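Minutes of the Tretuvum packet-sorting robot upkeep meeting

Held at the Zarnden showroom, 8th May
In the chair: Toon Van Beek
Minutes: Jabłońska

1. Welcome and last minutes

Toon thanked everyone for coming in, especially those who had to find parking on the far side of the building, and said how pleased he was to see the Rimance people again after such a long gap. The last minutes were read and agreed, with one correction: the spare finger pads were ordered by Rimance and not by us, and they would very much like that written down.

2. Where Tretuvum stands

The cycle counter read 3,412 when Toon shut the machine down last night. He was glad of it, as the service sheet wants the wrist collar checked and the finger pads wiped every 100 cycles, and he has kept up with both (there was a little round of applause, which he waved away). The right arm had been slow to return to its rest position on two mornings. Jabłońska thought the arm cable might be pulling when the elbow is fully out, and after a good deal of friendly back and forth it was agreed to look at the cable first and leave the joint settings alone until that has been done.
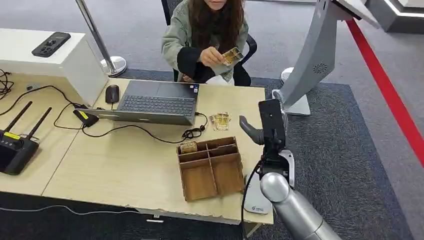

Cable routing took up the longest part of the meeting, and we make no excuses for that! Rimance would like every lead on the arm side to have enough slack for a full reach and still stay clear of the gripper. Toon pointed out that the one running down the outside of the arm from the gripper is the lead to watch, and he would like a second tie on it, set loosely. The table came in for some discussion too. With the router and the laptop both on it, and a coil of black cord lying by the laptop's front corner, there is more up there than the arm really needs to share its space with. Rimance suggested a shelf underneath for the router, and Jabłońska will measure up. The cardboard tray is to stay where the taught positions expect it, so please, if you move it to clean, put it back on its marks.

3. Test packets

We are still using the small gold ones and everyone is happy with them, though they are shiny and the vision settings may need another look on bright afternoons. Toon asked that creased packets be taken out of the set and kept in the drawer for grip trials, where a bit of a crease is welcome. Nine good ones are to be kept aside for the calibration run.

4. The hand

Rimance went patiently through the checks for the jointed hand, and we are grateful, as some of us had been doing them in the wrong order for quite a while. Power off first, then each finger curled and straightened by hand, then the knuckle bolts tried with the small key. They should be snug and no more. The wrist camera is wiped last of all, with the dry cloth.

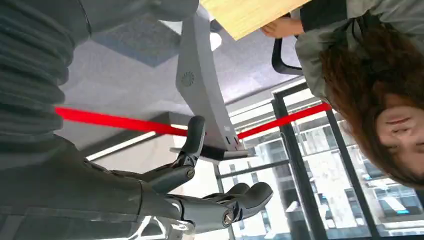

Page last changed: 8 days after the meeting, by Jabłońska (item 5 added)

5. Actions

Toon to fit the second cable tie and try the arm at full reach, slowly, with a hand near the stop button.
Jabłońska to measure for the router shelf and send the sizes to Rimance.
Rimance to send a fresh copy of the service sheet, in larger print if at all possible.
Everyone to write the counter reading in the log at shutdown, even on short days.

6. Any other business

Toon asked whether the key to the tool drawer could please live on its hook. Rimance asked for a look at the log before their next visit, and Jabłońska will scan the May pages for them. The next meeting will be called once the cable has been tried, and Toon has kindly offered to bring the coffee.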